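3.2 The block set and the tray

We came to love this block set, and a good part of the study grew out of how much variety a few plain shapes can give. The pieces were chosen at the Boros workshop in August by Erzsébet Pálfi and Orhun Gündoğdu, who wanted parts that differ in outline first and in colour second. A tall blue prism has no features at all, so its only useful cues are its edges and the way light falls on its faces. The yellow base block, by contrast, is full of information: its top is white and carries small square yellow-green markings in a two-by-two grid, and the green upright piece can stand on it. The black bracket is our favourite — seen from above it reads as a channel, and a small turn makes it look like a different part altogether.

All pieces share one shallow bin with a dark grey matte floor and sloped walls. The slope matters a great deal for what counts as a hard layout. A long block in the open floor can be approached along either side, while the same block pressed close to a neighbour offers far less room. We call the second case a crowded pair, and Figure 6 gives two views of the blue and yellow pieces.
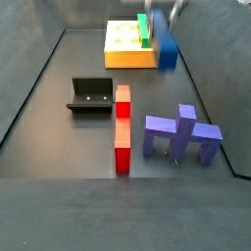
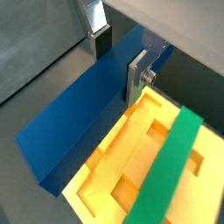 Figure 6. Blue and yellow blocks from the Kukora set. First view: the bin, with the black bracket on the floor to the left. Second view: the blue block close up, with the yellow piece at lower right.

Crowded pairs turned out to be wonderfully rich material. Of the 1,000 layouts in the Kukora collection, they are the ones our two annotators, Levente Deák and Junhao Jiang, discussed most. Their disagreements were nearly all over where a shared edge should be assigned, and hardly ever over which piece was which. Close views add a further puzzle, as colour travels between neighbouring surfaces: a shiny part beside a yellow block can pick up a yellow-green tint. We kept such cases in the set and gave them their own label, described in Section 3.3.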